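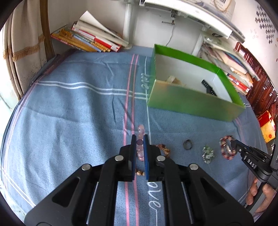 Every April, when the mud on our road is finally firm enough to walk on, I go down to the bottom field with a spade and dig a hole. My father dug the same hole in the same month, and I have the notebook where he wrote down what he found in it. Mostly he found worms, or no worms, and a line of pencil saying how far down the soil was still cold to his hand. I bring this up because I have been asked three times this winter whether I am going to sign on to the soil moisture service that the county has been talking up, and I keep giving people a long answer when they wanted a short one. So let me give the long answer once, in print, and then you can all stop me at the feed store about something else.

I am not against the probes. I want to say that first, since my neighbor Lieselotte Haberkorn has had them in her barley ground over toward Dundville for 3 seasons now and she is no fool with money. She gets a number for each field on her phone before breakfast, and she tells me it has kept her off wet ground more than once when she was itching to get going. Anyone who has driven a loaded drill across a headland a day too early knows what that is worth. You can see those ruts in the crop in June, and on my heavy clay you can see them the year after that, too.

What bothers me is how we have started to talk about the field reports that come out of all this. They go by district. The Rivthorpe district, as somebody drew it, takes in the river flats and also the stony rise behind the Rieger place, and in a dry spring those two might as well be in different states. A report that says Rivthorpe is at normal moisture for the date may be perfectly good arithmetic, and there may not be one farm in it where it's true. The flats are sopping, the rise is blowing away, and the middle is a very nice green color on the map.

I had a good talk over this with Dorottya Szilágyi, who puts the district summary together and has the patience of a saint with people like me. She said the summary was always meant for grain buyers and for folks planning storage, people who need to know what a whole valley is likely to send them. It was never supposed to tell me when to plant. I believe her, and I wish it said so at the top of the page, in large letters, because I know a good many growers who read it the other way. A young couple up the road held off seeding their oats for 17 days on the strength of it, on light ground that was ready well before that – and oats don't forgive you for being late.

So my opinion, for what it's worth, is that we ought to put the money into more people looking at more dirt. If the county paid for 33 more probes I would be glad to have one, and I'd clear the weeds from around it myself. But I would be gladder still if we brought back the spring field walks, the ones where a dozen of us went from farm to farm with somebody from the extension office and argued at every gate. I learned more about drainage from one wet afternoon at Rakari Farm than from anything I have read since, and I came home with a pie besides.

Those walks were dropped to save on mileage, as I recall, and then the years went by and the habit was lost. There are men and women in this valley farming within sight of each other who have never stood in each other's fields. We know what the moisture is, to a decimal place, and we couldn't tell you where the neighbor's tile line runs or why his corner by the creek always comes up thin.

I'm not asking for anything fancy. Two walks would do, one ahead of seeding and one when the small grains are up and you can read the stand. Bring a spade. If it rains we can stand in my shed, and you are welcome to look through my father's notebook, though his handwriting takes some getting used to.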